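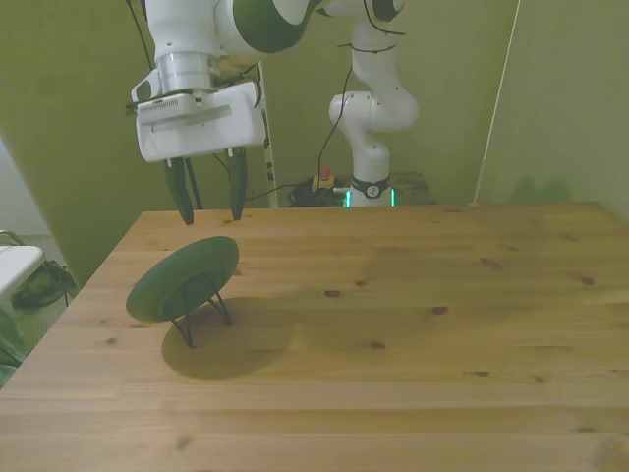 Plate and stand task, Stundby open day. Robot arm, green plate, wire stand.

Stundby open day recordings: README

This folder holds the recordings made during our open day in September. Visitors came in small groups and watched the arm work with one plate and one stand on a wooden table. Between the groups we continued recording, so not all episodes have an audience.

Contents

episodes/ has 2,624 episodes, one folder for each
notes/ has the comments of the operators, in plain text
rejected/ has 147 episodes that we do not recommend for training

The numbering of the episodes goes up to 3,891. The gaps are tests from the morning, which we deleted before the doors opened. Please do not renumber the folders. The scripts from Jemix read the number from the folder name. 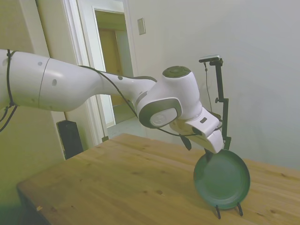

Page last changed: September, by Nana Nartey

The task

The plate is dark green and stands upright in a small black wire stand. The operator says the instruction aloud before each episode, so that the visitors know what to look for. There are 5 instructions, and they are listed in notes/instructions.txt with the exact wording. Two of them differ only in the word "lift" or "tilt", and please be careful with these when you filter.

Visitors could ask for a repeat. Such episodes have the word "repeat" in the notes. Many people asked what happens when the plate falls, and we have kept these episodes too, marked "drop".

Known problems

The light changed a lot after 15:00. In a part of the afternoon episodes the clock of one camera is behind the other, and the Phelan tool can correct this with its default settings.

Sound was not recorded.

Use

Free for teaching and research. If you show the recordings at another event, as our colleagues in Tustthorpe plan to do, please name Stundby as the source. Corrections can be sent to Nana Nartey.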